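Peg board task: which hand goes first?

mahlet_y
Posted 18 October 2019
Our club is entering the assembly event at the Skutton student meet. Two arms, one white board, blue parts that go in matching holes. We have 9 minutes per run. I want the left hand to do the left half and the right hand the right half. Osaze wants one hand to do everything. Opinions?
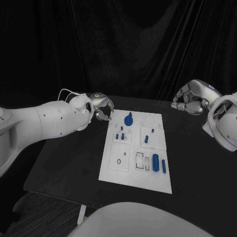
Left hand over the board, big cylinders still lying flat.

vutham6
One hand. Every handover between arms is a place to lose time. Park the other one and forget it.

mahlet_y
Parking it costs reach, though. The far corner on the left is awkward for the right arm.

Osaze Chukwu
I'm the Osaze in question. My point was only about the small pegs. Our grasp code for the right hand is six weeks ahead of the left, so I'd keep the left one open and out of the way until the small pegs are in.
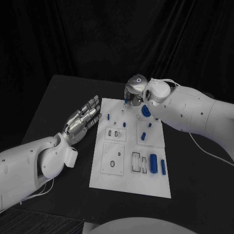

After that I don't mind splitting the board. The two long cylinders need the slots lined up anyway, and that part of the code is the same for both arms.

ryu_930
Disagree with vutham6. We parked an arm in June and its forearm wasn't the problem, the working one was – it blocked the head camera whenever it reached across. Check what your camera can see before you pick a plan.

vutham6
Fair. We used a second camera, so it never came up.

mahlet_y
Rules say head camera only. I'll log 100 tries each way and post the times.

ryu_930
Move the board between tries or the numbers won't mean much.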